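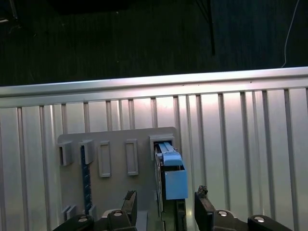
Skellitz Bench Set: data card

Contents

The Skellitz Bench Set is a collection of close-up pictures of desktop computers opened for service. It covers the inside of the case: power supplies, drive bays, brackets, latches, holders and the sheet metal around them. There are 1,294 pictures, taken at one bench in 2 stretches of work, the first in February.

The set was put together by the parts desk at Okon, a small refurbishing shop, to help new staff learn the names of things before they start pulling them out. Robichaud keeps a copy for its evening repair class.

Folders

psu — power supplies, labels and the metal next to them
bays — drive bays, rails, latches
holders — plastic boards and brackets, filled or not
panels — case sides and ribbed metal
misc — anything that fit nowhere else

A picture sits in one folder only, even when it shows several kinds of part. The folder goes by whatever is largest or most complete. A power supply with a corner of drive bay beside it is in psu.

Labels

There are 18 part names in names.txt, one per line, lower case. Two pairs get mixed up often:

latch / button: a latch is a tab, a button is round. Color is not used to tell them apart. Blue latches are common on these machines, but so are other blue parts.

holder / bay: a holder is a single small bracket or frame on a board. A bay is the larger molded structure with rails and guides for a drive.

Maker names are recorded only when they can be read on the part itself. The maker of a power supply says nothing certain about the maker of the case, so the case field is left blank unless there is separate evidence.
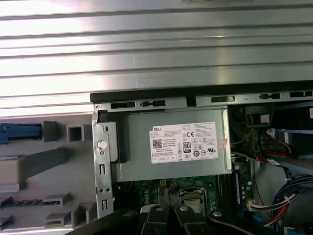
Folder psu. Power supply with a DELL label, metal bracket to the left, blue latch at far left.

Known problems

Bare metal reflects the bench light badly. Ribbed panels come out in bright and gray bands, and a few were first labeled as vents. 16 of these have been fixed, and there are probably more.

Small print on regulatory labels is often too small to read. Please don't fill in wattage or part numbers from memory.

Pictures are not in time order. File numbers were assigned after sorting, so two neighbors may come from different machines.

Version notes

The Navus inventory codes were removed from the label file in the current version. The old column was half empty — and wrong in places — so don't merge it back in from an earlier copy.

Corrections go in fixes.txt with the file number, the old label and the new one.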